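Review: Jolska bench rule set for two-arm stations, second edition
Reviewed by Anong Boonyarit
4 October 2019

I bought the Jolska rule set in April, after our small lab at Flarkport changed from one arm to two arms on the same table. It comes as a ring binder with 470 pages and a set of printed cards to keep near the bench. I have used it since then with my colleague Hadi Khalaf, mostly for household tasks with bowls, cups and small kitchen machines.

First, the good side. The language is very plain. Each rule is one sentence, then a short note, then a check you can do with your own eyes. For a person like me, who learned English from manuals, this is a big relief. The older Solteo guide, which we used before, has sentences that go on for half a page, and Hadi and I often understood them in two different ways.

The chapter on shared space is the best one. It asks you to decide, before any motion, which arm owns which part of the table, and to write this down on the card. When one arm must cross, the other one holds still. We did not do this in the past and we had some bad contacts between the fingers. The rule costs a few minutes in the morning and I do not want to work without it now.

I also like the rule about table surface. It says to wipe before each session and to look again from the wrist camera, as the eye of a standing person misses crumbs. Hadi thinks this is too strict. I wipe.

Now the weak points. The chapter on tapered fingers is only 6 pages, and it speaks mostly about boxes. Thin round rims are much harder. A pointed finger can reach inside a bowl easily, but it can also tip the bowl, and the book gives no limit for how much tilt is acceptable before you should stop and place the object again. I wrote to Jolska about it and received a polite answer from Tsz-kin Yuen, who promised a supplement. It did not arrive yet.

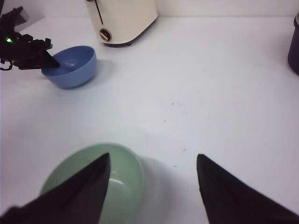 3 min read

With the left arm at the blue bowl, one fingertip inside the rim and the bowl a little tilted, you are exactly in the case where I wanted more help from the book. The toaster stands directly behind, so the rule about keeping a free distance to tall objects also matters. The binder explains that second rule well. On the first it is silent. The green bowl near the right fingers is a simpler matter, and the general rule for approach covers it: keep the fingers wide until you are sure of the position.

The cards are printed on thin paper and two of ours are already torn. For this price I expected something stronger. The index is also poor. If you look for "rim" you find nothing, you must look for "edge, upper".

Should you buy it? If you have one arm, I think the Solteo guide is enough, even with its long sentences. If you have two arms and more than one person who writes the programs, yes, buy Jolska and copy the cards on better paper before the first use. I give it 8 out of 10, and I will change the number if the supplement comes.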